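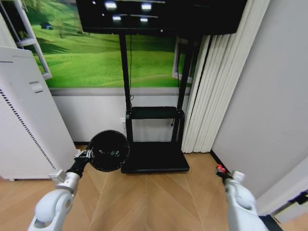

The Citari tidying service cost 300 dollars a month, and Skorner had sent me to find out if it was worth it. I wrote the household pages by then. I had done kettles, mattresses, a heated clothes rack and a vacuum that played music when it got stuck. My editor said the robot should be treated the same way. Did it do the job, what did it cost, would I have one at home.

The showroom was on the second floor of the Đinh building, above a place that fixed sewing machines. It was a small room with a wood floor and a picture of a green meadow on the back wall, painted shutters and all. The woman from Citari met me at the lift. She wore a grey cardigan and carried a clipboard with nothing on it.

"You can leave your bag anywhere," she said. "Most people hang on to theirs."

I put mine on a chair in the hall. She told me I could put whatever I liked on the floor, within reason, and the robot would clear it. Nothing alive and nothing over two kilos. I asked about liquids and she said lids on, please.

I had brought my own test kit in a shopping bag. Every reviewer at Skorner has one. Mine had a drink bottle, some wrappers, a sock, a jar lid, a tin of lip balm and a library card that had expired. I spread them over the floor near the bin and stood in the doorway with my notebook.

The robot took its time. It moved both arms out in front of it and stopped, the way my father used to stop at the top of a ladder. Then it reached for the sock. It pinched the heel, lost it, pinched it again and carried it across. The whole business took 43 seconds by my watch. I wrote that down and drew a small sock beside it.

"It gets quicker," the woman said.

"How much quicker?"

"It depends on the sock."

It did the wrappers next. It missed one and went back without being told, and I gave it a mark for that. The jar lid slid away each time the fingers closed. On the third try the robot pushed the lid up against the wall, where it couldn't slide any further, and picked it up there. I hadn't thought of that. I do it myself with coins on the kitchen bench, but I had never noticed I did it. 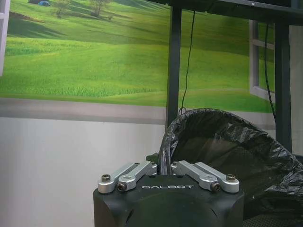 The lip balm went into the bin and I let it go. I had been meaning to get rid of it. The library card was harder. It lay flat on the wood and there was no edge to get hold of. The robot lowered a finger, scraped, lifted the finger and looked again. I say looked. The head tipped down a little and stayed there.

"You can help it if you want," the woman said. "Customers do."

"That wouldn't be a fair test."

"No," she said. "But they do."

She told me about a family out past Jurnach who had been on the service since the winter. They had 9 people in the house counting the grandparents, and the robot came up in the van twice a week. The first month they left everything on the floor to get their money's worth. By the second month the kids were standing the toys up before the van came, so they would be easier to grab. By the third there was hardly anything down there at all. The father rang to cancel, then rang back an hour later to say leave it as it was.

"So it works," I said.

"The floor's clean," she said. "I don't know what you'd call it."

I asked if I could quote that and she thought about it. She said I could, so long as I didn't use her name.

The robot was still at the card. I timed it for a while and then stopped timing it. Downstairs somebody was running a sewing machine in short bursts. I had an allowance of two hours for a site visit, and I was supposed to be testing the complaints line as well, but I sat down on the floor in the doorway with my back against the frame.

My mother lived in a unit near the river at that time. She had stopped picking things up in the spring. It was her hip at first, and then I think it was just that she had got used to stepping around them. I went every second weekend and did the floor while she talked to me from the chair. She told me to leave it. She said it was only paper.

I had not planned to ask about private bookings. Skorner has a rule against it while a review is open.

"Would it go to a unit?" I said. "One bedroom. There's a lip at the front door."

"How high?"

I showed her with my fingers.

"It'd manage that," she said, and for the first time she wrote something on the clipboard.

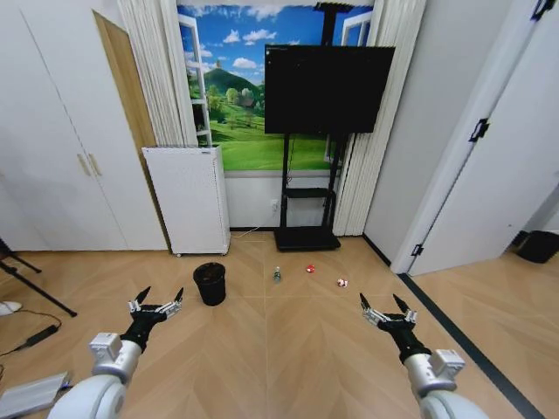
I set the floor again after that, for the repeat run. We do every test twice. I put the bottle where it had been, and I tried to put the wrappers where they had been, but I caught myself turning the sock so the heel faced the robot. I turned it back. The second run went better than the first, all but the card. In the end the robot left the card where it was and folded its arms in, and the woman marked the job as complete.

"It'll say there's an item remaining," she said. "It puts that on the report. It doesn't hide it."

I picked the card up off the floor and put it in my pocket.

The review ran in July, at almost 12 hundred words. I gave the service three and a half stars. I said it was slow and dear, that it was careful with small things, and that it was no good with anything flat. I put in the line about the floor being clean. My editor took out the part about the coins, for length.

The van went to my mother's for the first time the week after. I drove over that morning, before it was due, and let myself in. She was already up. She had been round the room with her stick, and she had pushed all the paper into a pile by the door, where it would be easy to find.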